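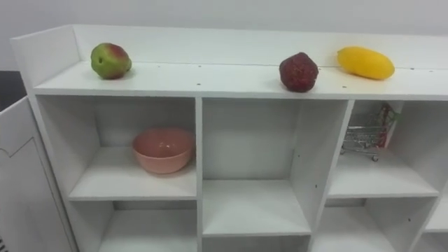
Fig. 7. Top shelf with back rail and open cubbies, white shelving unit.

7. Setting the shelves and loading the unit

The carton says this takes a few minutes. Allow longer, and read step 3 before you touch a shelf board.

1. Stand the unit against a flat wall. If it rocks, shim the low corner. Tightening the screws again will not cure a crooked floor, whatever the leaflet in the bag tells you.

2. Check that the raised back rail sits flush along its joint with the top shelf. A thin line is normal. A gap you can slide a coin into is not. Loosen, push down, retighten.

3. Choose a height for each cubby board. Boards in neighboring cubbies do not have to line up; in Fig. 7 the middle one is lower than the one to its left. Put the tall cubby where you have something tall to put in it.

4. Push all four pegs fully into their holes before laying the board on them. Press each corner by hand.

Note: The row of small holes along the front of the top shelf stays visible. Stick-on covers are sold for these. We have not seen a set that stayed on through February, so buy them if you like.

5. Load the lower cubbies first, then bowls, then the top.

Caution: The top shelf has a rail at the back and nothing along the front. Round items such as fruit, real or artificial, can roll off. Set long pieces on their sides, parallel to the rail.

Caution: "Adjustable" does not mean adjustable while loaded. Empty the cubby, including that one bowl, before moving a board.

Spare pegs: order part 231. Part 200 looks the same and is too short.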